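4.2 Materials and Sorting Task
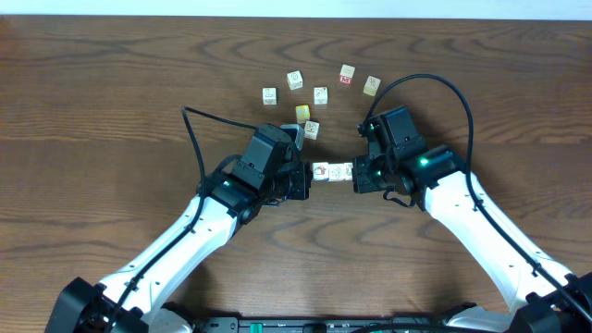 Figure 2. Toy blocks on a wooden tabletop. Most are pale wood with dark line drawings; one has a red face with a white letter M.

Does handling letter blocks at home help children name letters before they start school? Our data show a small gain in naming for capital letters and no gain for lowercase letters.

The home survey was returned by 3637 families in the Lernent and Beder school districts. Parents listed the alphabet toys in the home, how often a child used them, and whether an adult usually joined in. Letter naming was tested in September, in the first weeks of kindergarten, with all 26 capitals and all 26 lowercase letters shown one at a time on plain cards. A child had five seconds to answer. Letter sounds were accepted as correct only if the child also gave the name when prompted.

A smaller group of 126 children completed the sorting task. Each child was asked to put blocks that "go together" into piles and to say why. Answers were coded as picture-based ("both animals"), letter-based ("they start the same"), or other. Two raters coded every answer separately, and disagreements were settled by a third rater who had not seen the test scores. Children who refused to give a reason were coded as other.

Picture-based answers were by far the most common. Children sorted by what was drawn on a block even when a letter was printed on another side of it. Letter-based answers came mostly from children whose parents reported naming letters aloud during play. This pattern held after we controlled for age in months and for the language spoken at home. It was weaker in Beder, where many families used the Irano picture-letter set, which prints the letter smaller than the picture.

The gap between capital and lowercase letters likely reflects what the toys themselves offer. Nearly all the sets that parents listed carry capitals only. Sepúlveda foam tiles were the main exception, but too few families owned them to allow a separate test.

Time spent with blocks, taken alone, did not predict naming scores. Some parents may have counted any block play as letter play, and the survey wording did not rule this out. We return to this problem in Section 5, where the item is compared with the play diaries kept by a subset of the Lernent families.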